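Old Computers and Phones: Spring Drop-Off Comes Early

The household electronics drop-off at the Waltcombe transfer station moves up to February this year. The station will be repaving the lower lot in March and April, and the upper lot is too small for the line of cars we usually get. Drop-off is on Saturday, 8:30 a.m. to 1 p.m. Enter from Fonport Road and stay to the right of the scale house.

Last year's drop-off brought in 306 carloads, and the wait was worst before 10 a.m. If you can come after 11, please do. Have your items in the trunk or the back of the truck, and stay in your car while the crew unloads.

What we take: desktop computers, laptops, tablets, phones, keyboards, mice, printers, routers, cable boxes, stereo gear, game consoles, and cords of any kind. Flat-screen TVs and monitors are fine up to 55 inches. Bigger screens need an appointment at the Wostora site, which has a loading dock.

What we don't take: microwaves, air conditioners, smoke detectors, light bulbs, or anything with fuel or oil in it. Old tube TVs are accepted at a charge of $30 each, cash or check. Everything else on the list is free for town residents. Bring your dump sticker or a piece of mail with your address on it.

Before you come

Copy off anything you want to keep. Photos and tax files are the ones people call us about the week after, and by then the pallets have left the building. Once your files are safe, sign out of your accounts on the machine. On a phone or tablet, sign out first and then use the reset option in the settings menu. Take out the SIM card and any memory card.

For a desktop computer, you can wipe the drive yourself or take it out and keep it. Unplug the machine from the wall before you open it. On most towers the side panel is held on by two screws at the back. The drive is usually a flat metal box about the size of a paperback, though newer machines may have a small stick-shaped drive attached to the main board. We take computers with or without the drive, and a missing side panel is no problem either.

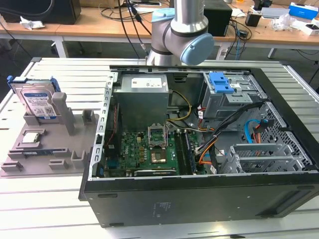
A desktop tower with the side panel off.

Laptop batteries can stay in the laptop. If a battery is swollen or leaking, don't put it in the bin with the rest — tell the person at the gate and it will be handled separately. Loose rechargeable batteries should have a strip of clear tape over the contacts and go in a plastic bag.

Where it goes

Everything is hauled by Doležal, the same company as the past two years. Working machines are sorted out and sold for reuse, and the rest is taken apart for metal and plastic. The town pays by the pallet and filled 63 of them last year, mostly with printers and TVs.

If you can't make the Saturday, phones and tablets can be left in the gray box inside the town office during regular hours. Larger items will have to wait for the fall drop-off. Please don't leave them at the station gate.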